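2 min read

Delphine Alcantara: notes for the Benora talk

Start with the claim: 38 healings at the shrine since the panel was hung. Ask who wrote them down. Pause.

The parish book has three, all in one hand. Stępień's pamphlet gives the full 38 and cites no one.

Crowds: the pamphlet says 300 pilgrims every September. The Vesance bus lists come to 215. Don't sneer, people walked a long way. 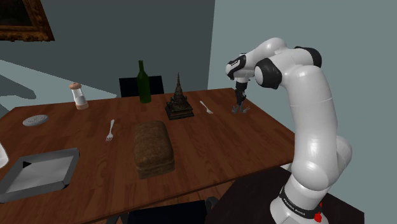
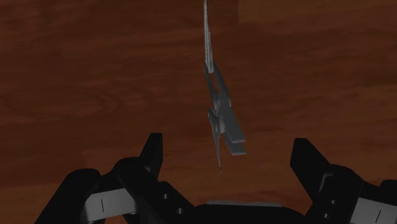 The "saint's eye" on the panel is where I expect pushback. Tundell calls it unexplained. I'd want a carpenter's opinion first. Dark rings around a knot, like the swirl in the wood in the second picture, can pass for an eye if you've been told to look for one. Take questions on relics after the break.

4 comments · 11 shares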